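3. Preparing the Table and the Tubes

This section is for the Vullard fabric dye set, small and large version. Please read all of it before you open the first color. The mixing tables are in section 4 and the fixing bath is in section 7.

3.1 Choosing the place

1. Choose a table that stands firm. If it moves when you lean on it, put folded cardboard under the short leg.
2. Work in daylight when possible. Under a yellow lamp, the colors Sistine and Jistura look almost the same, and many users have mixed them by mistake.
3. Cover the table with a smooth, light-colored sheet. On a light sheet you see a drop immediately, and you can wipe it before it dries.
4. Put the tube rack near the middle of the table, so that you can reach it with both hands.

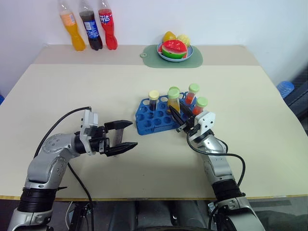
3.2 Preparing the tubes

1. Wash new tubes and caps with warm water and a little dish soap. Rinse until there is no foam.
2. Leave them open to dry, for one night if you have the time. Water that stays in the tip makes the first mix weaker.
3. Look at the thread of each cap. If it is damaged, do not use this cap.
4. Write the label before you fill the tube. The label must have the name of the color, the strength, and the month of mixing (for example, Sistine, strength 2, September).

Note: A conical tube cannot stand alone. When it is out of the rack, lay it down only with the cap closed, and away from the edge of the table – it rolls easily.

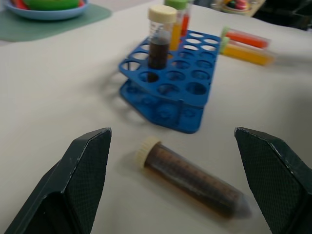
Figure 3-2. Conical tube with ridged screw cap, lying on its side.

3.3 Filling

1. Put on the gloves and the apron.
2. Shake the concentrate bottle well and wait until the bubbles go up.
3. Open only one color at a time.
4. With the pipette, put 4 ml of concentrate into the tube.
5. Add 10 ml of clean water, slowly, along the wall of the tube.
6. Close the cap until you feel resistance, then turn a little more. Do not use pliers.
7. Turn the tube upside down and back 7 times. Do not shake it hard.
8. Hold the tube upright against the light and look for grains. If you find grains, wait a few minutes and repeat step 7.

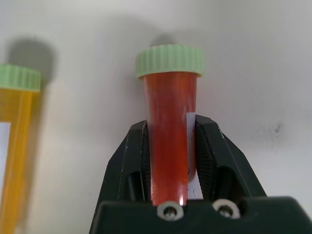

Figure 3-3. Closed tube with reddish-orange liquid, held upright.

CAUTION: The concentrate stains skin, wood and most plastics. If it touches the eyes, rinse with plenty of water and call a doctor. Keep all tubes away from children and from food.

CAUTION: Never fill a tube with hot water. The cap can leak when the liquid cools and the parts change size.

3.4 Storage

Store the closed tubes upright in the rack, in a dark place. Mixed color keeps for 2 months. After this time the reds become brown first, the blues a little later. Small parts and spare caps can be ordered from Valdebenito with the form on the last page.

Text: Soledad Fuentealba. Revision of steps and measures: Tadeo Zapata.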